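6. Comparing grippers in the simulator

This section covers how to try out two grippers on the same arm before you fit either one to the real robot. You load the Hirano gripper, run a short set of moves, swap to the Zaltau gripper, and run the same moves again. Dutora saves both sets of results so you can look at them side by side.

You need a working arm profile before you start. If you have not made one, go back to section 4. A two-arm profile works too, but only one arm can be tested at a time.

6.1 Before you begin

Check the following:

The simulator opens without a license warning.
Both gripper files are listed under Tools > Grippers.
The arm profile shows a green check next to each joint.
No real robot is connected to the controller port.

CAUTION: Unplug the controller cable from the computer before running any test in this section. If the port is live and Mirror Mode was left on, the real arm will follow the simulated one. Mirror Mode stays on between sessions until you turn it off.

6.2 Loading a scene

1. Open Dutora and select File > New Comparison.

2. Type a name for the comparison. Names can use letters, numbers and dashes. Spaces are changed to dashes when you save.

3. Select a scene from the list. The scene named Blank Floor loads fastest and is fine for checking range of motion. The furnished scenes, indoor and outdoor, take longer but are better for judging what the camera view will look like.

4. Wait for the status bar to read Ready. The first load of an outdoor scene can take several minutes while the plants and ground textures are built. Later loads use the saved copy.

5. Select Robot > Place and choose your arm profile. The robot appears at the scene's start point.

Note: If the robot drops through the ground when placed, the ground contact layer is off. Turn it on under Scene > Contact and place the robot again. Moving the robot up by hand does not fix the problem.

6.3 Fitting the first gripper

1. In the side panel, click the arm you want to test. For a two-arm profile, choose Right or Left. The other arm goes to its parked position.

2. Open the Tool tab and choose Hirano.

3. Check the weight field. It fills in from the gripper file. If you have added pads, a bracket or a camera to the real gripper, add their weight here in grams.

4. Click Attach. The gripper snaps to the last joint of the arm.

5. Click Open, then Close. Watch the finger position readout. It should go to 100 when fully open and return to 0 when fully closed.

If the readout stops short of 100, the finger limits in the gripper file do not match the limits in the controller. Open Tool > Limits and click Copy From File. Do not type the limits in by hand unless you have measured the gripper yourself.

Note: The finger position is a percentage of travel. It does not show the gap between the fingers, and the two grippers do not have the same gap at the same percentage. Keep this in mind when you read the results in 6.6.

6.4 Setting the camera

The comparison uses the head camera by default. You can switch to a wrist camera if your profile has one. Use the same camera for both grippers, or the pictures saved with each run cannot be lined up.

1. Open the View tab and select Head.

2. Set the tilt so the gripper is in view when the arm is at its Ready position. With most profiles the default tilt works.

3. Click Lock View. A small padlock appears next to the camera name.

4. Move the arm through its range with the slider and check that the gripper stays in view for the positions you care about. The arm may leave the picture at the far ends of its reach.

Part of the parked arm may show at the bottom or side of the view. You can leave it there. To move it out of the way, lower the parked position under Robot > Park, then click Lock View again.

Lighting changes how easy it is to see a light-colored gripper. Overcast settings give soft shadows and are the best choice for a first comparison. Bright sun is useful later on, when you want to know whether glare will be a problem.

6.5 Running the moves

The standard test has 8 moves. They include reaching out, turning the wrist both ways, and opening and closing at full reach. The list is stored in a file called Melon and is the same for every gripper.

1. Open the Run tab and choose Melon from the list.

2. Set Speed to Slow for the first run. You can repeat at normal speed once you know the path is clear.

3. Click Check Path. The simulator tests the path for contact with objects in the scene and with the robot itself. Contact points are shown in red in the path list.

4. If the check finds contact, move the robot to a clearer spot and check again. Avoid editing single moves. An edited list is saved under a new name and its results cannot be compared with the standard ones.

5. Click Start. 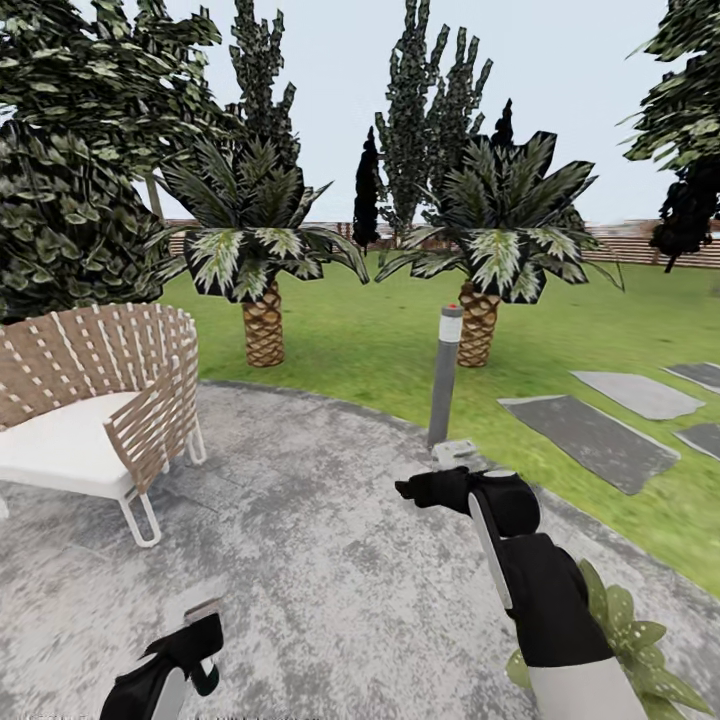

Figure 6-2. Head view in an outdoor scene, with the right arm extended over the patio.

6. When the run ends, click Save Run. Enter the gripper name when asked.

CAUTION: A clear path in the simulator does not mean a clear path on your bench. Cables, clamps and hoses are not part of the arm profile. Check the real workspace before sending any of these moves to the robot.

To test the second gripper, click Detach, choose Zaltau in the Tool tab, and click Attach. Repeat the open and close check from 6.3, then run the same list. Do not move the robot, change the scene or unlock the view between the two runs.

If you stop a run partway through, the results up to that point are kept but marked Partial. Partial runs can be viewed. They cannot be used in a comparison.

6.6 Reading the results

Select Compare > Open and pick the 2 saved runs. The table has one row for each move and a column for each gripper.

Reach: distance from the shoulder to the fingertips at the end of the move. A longer gripper will show a larger number even when the arm joints are in the same place.

Load: the highest load on any joint during the move, as a percentage of that joint's limit. Values in orange are close to the limit. Values in red are over it, and the move should not be sent to a real arm.

Settle: the time taken for the fingertips to stop moving after the arm stops. Heavier grippers usually take longer.

View: whether the fingertips could be seen by the selected camera at the end of the move. A gripper with a wide body may hide its own fingers at some wrist angles.

Click any row to see the pictures from both runs. Use the arrow keys to step through the list.

Note: The simulator does not model finger wear or a loose mounting plate. If the real gripper settles much more slowly than the table says, check the mounting screws first.

6.7 Common problems

The gripper floats a short distance from the arm.
The mounting plate is missing from the profile. Add it under Robot > Plates, then detach and attach the gripper.

The second run will not appear in the Compare list.
The run is marked Partial, or the scene was changed between runs. Run the list again.

The fingers shake when closed.
Lower the grip force in the Tool tab. If shaking continues with nothing between the fingers, copy the limits from the file as described in 6.3.

The view jumps when the run starts.
The view was not locked. Stop the run, go back to 6.4, and lock it.

To export the table, select Compare > Save As. The file opens in any spreadsheet program. Pictures are saved in a folder with the same name as the comparison. Section 7 explains how to send a saved move list to the controller.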